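Automation Equipment Group: minutes, January meeting
Present: Rosine Besnard (chair), Sylvain Lemaire (minutes), one each from stores and finance. Apologies from the Grekport site.

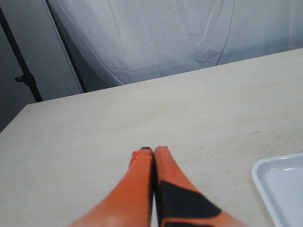 1. Minutes of the last meeting
Agreed, with one correction: the delivery charge from Chauvin was quoted before tax.

2. Gripper fingers
SL reported that the orange fingers are still on the bench arm. He asked for a budget line for spares so that they need not be ordered singly. Mirkico quotes 200 for a boxed set, Wovum slightly less but with a longer wait. Agreed to buy two sets from Mirkico.
Action: SL

3. Second arm
RB has a written price from Chauvin of 1096 a month on lease, service included. Finance would prefer to buy outright but has no figure to compare it with. Wovum to be asked for a purchase price on the same terms. Decision held over.
Action: RB

4. Bench, trays and backdrop
The white trays are to stay as the standard type for both benches. SL would like a heavier cloth for the backdrop, as the present one creases. Stores thought a rigid panel might cost more than 500 once fitted. SL to get a price for each. No change to the light stands this year.
Action: SL

5. Grekport
Grekport has asked to share the second arm if it goes ahead. RB said transport would have to come out of their own budget. To be raised with them before the next meeting.
Action: RB

6. Any other business
Stores asked that order forms carry the cost code. Meeting closed at 11.40.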